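Home | Notebook | Yarn tests | Dye log | Archive | Search

Wednesday, wash shrinkage and relaxation, knit samples

Started 8:40. Purpose is to settle the relaxation time before measuring. We have been writing up shrinkage figures for the Pluline yarns with no fixed wait between drying and the tape, and Saulius got a different answer from mine on the same panel last month. The difference was larger than the effect we were trying to report.

Swatches are stockinette, 1x1 rib and a six-stitch cable, all from the same lot of Pluline wool/acrylic, knitted on the Sandu flatbed by Kittipong. Tension setting was left alone between structures. He marked each swatch with cotton thread at the corners of a 300 mm square, measured flat, no pins. Marker pen bled in the December run and is not to be used again.

Wash: cold, wool program, half load made up with plain cotton ballast. Ballast weight to be written on the sheet every time. It was missing from two of the old sheets and those results are now marked doubtful.

Detergent: the neutral one in the gray drum. The Allwood wool wash is finished and I have not reordered it.

Dried flat on the mesh racks, upper two levels only. The bottom level sits over the floor vent and dries faster at one end. Turned once at noon.

Readings on the stockinette were taken at one hour, three hours and overnight. Length keeps moving for longer than I expected. The one-hour figure is short, the three-hour figure is closer, and the overnight figure agrees with a repeat taken the next afternoon to within what I can read off the tape. Width settles sooner. For rib the width is close to meaningless unless the handling is fixed, as a light pull to straighten the edge adds several millimeters that do not come back for an hour or more.
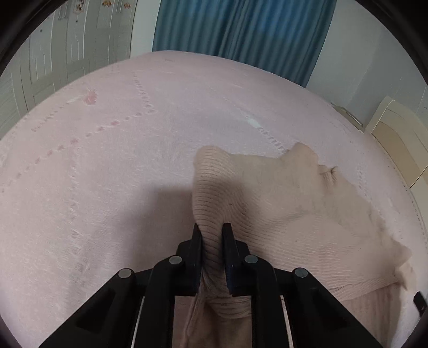 Handling rule from now on: lift with both forearms under the piece, lower it, pat from the center outward, leave it. No tugging at corners. If an edge curls, lay the clear acrylic strip on it and read through the strip.

Cable is the awkward one. The crossings pull the fabric in and the ground between them bulges, so a line drawn across six cables is not really a straight line through the fabric. Ritu suggests measuring crossing to crossing down one cable and reporting length only. I agree for length. For width we still need something, and for the moment it is the distance between the outer purl columns, read at three heights and averaged.

Finished garments behave differently from swatches. Seams hold the length on the side and the front panel hangs or spreads between them. Collars and cuffs hardly change at all. Dörte has been asking for garment figures for the Trendine order and I have told her that swatch figures will not be passed on as garment figures. She will get both, labeled.

Garment points, to be used in this order:
- body length, high shoulder point to bottom of hem
- chest, 25 mm under the armhole
- sleeve, shoulder seam to cuff edge
- hem width, relaxed
- collar height, folded as worn

Lay the garment on its back, sleeves out from the body and not folded across it. Sleeve angle matters for the chest reading: with the sleeves pulled up level with the shoulder the armhole drags the chest wide.

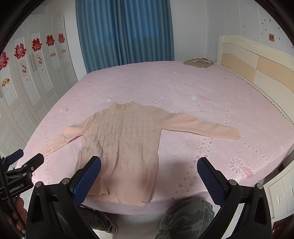 Cable-knit turtleneck, laid flat.

Surface: a padded surface is acceptable for looking a garment over, not for measuring. The fabric sinks and the tape bridges. Use the laminate bench with the felt removed.

Counter on the Sandu read 2,704 courses at the end of the set, which matches Kittipong's sheet. Swatch bag number is 171. The bag before it has no label, contents look like the old merino trial, left where it was.

Humidity in the room was 67 percent at the overnight reading. That is above where we want it, and the dehumidifier tank was full when I came in. Emptied it. The overnight stockinette reading should be repeated once the room is back in range, before I put a number on the procedure sheet. Until then the working rule is overnight, minimum, for all three structures.

Still open:
Steam. Younes steams before measuring, I do not. Steaming the rib opened it visibly on one swatch and I have no before reading for that swatch, so it tells us nothing. Needs a proper pair.
Second wash. All figures so far are first wash only. The older literature says most of the change is in the first, but the acrylic share in this lot is high and I would like our own data.
Tape. The yellow one has a bent end hook. Moved to the scrap drawer.

Comments (4)

Younes E.
I steam because the customer's sheet asks for it. Agree it should be a separate column. Can make up a pair of ribs on Monday if Kittipong has yarn left on the cone.

Kittipong
One cone and a bit. Enough for the ribs, not for more cable.

Saulius Ozoliņš
My panel was read straight off the rack, so that explains my figure. Please strike it from the table.

Ritu A.
For cable width, are you reading with the strip on or off? It flattened mine by 4 mm.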